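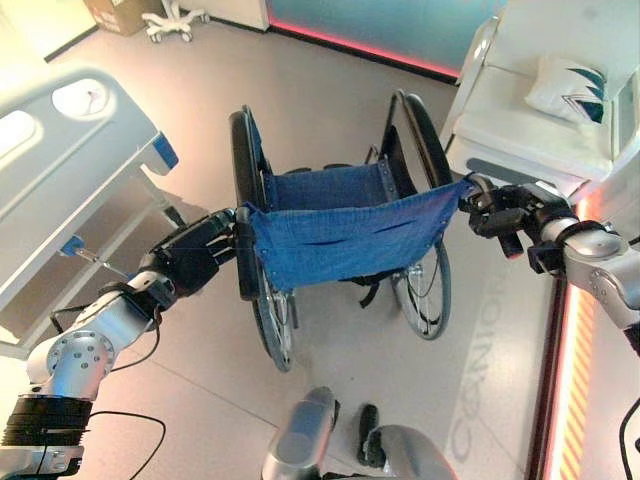 Page last changed: April, 2:14 pm

The Folding Chairs at Alholm

We love a good folding wheelchair, and this one is a beauty! Denim-blue seat, blue backrest to match, little silver rivets along the sides, and big rear wheels with proper metal spokes. It's partly folded here, with the two sides drawn in toward each other and the seat cloth gone all creased (they all do that, and we've grown fond of it).

The pale beige floor will be familiar to anyone who has spent an afternoon in our practice room, and so will the bed with the white side rail. Those oval hand holds are so handy!

More chairs from the Flatport room are coming to the gallery next month.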